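Trultham council delays vote on sewer rate change, approves culvert contract

2020-02-09

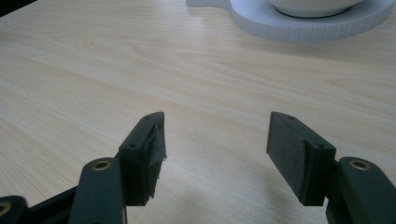
The Trultham City Council voted to hold a proposed change in sewer rates until its second meeting in March, after staff said the billing model still used last year's meter counts. The council approved a contract with Pereyra to replace the Bakar Street culvert at the same meeting.

Under the rate proposal, single-family accounts would pay a flat base charge plus a volume charge tied to winter water use. The current system bills every account the same amount. Staff said 918 accounts have no winter reading on file - most of them in the Prallico annexation area - and would need an assigned default volume. The default in the draft is 700 cubic feet per month. Two councilmembers asked for a lower figure for accounts with one resident, and staff will return with a revised table.

The culvert contract covers removal of the existing corrugated pipe, a concrete box replacement and 400 feet of new curb and gutter. Bakar Street will be closed to through traffic between the creek and the school driveway during excavation. Local access will be kept open from the north end.

The council also moved 2 items to the consent agenda for its next meeting: an easement for a pump station and an update to the fee schedule for right-of-way permits. Written comments on the sewer rates can be filed with the city clerk until the March hearing.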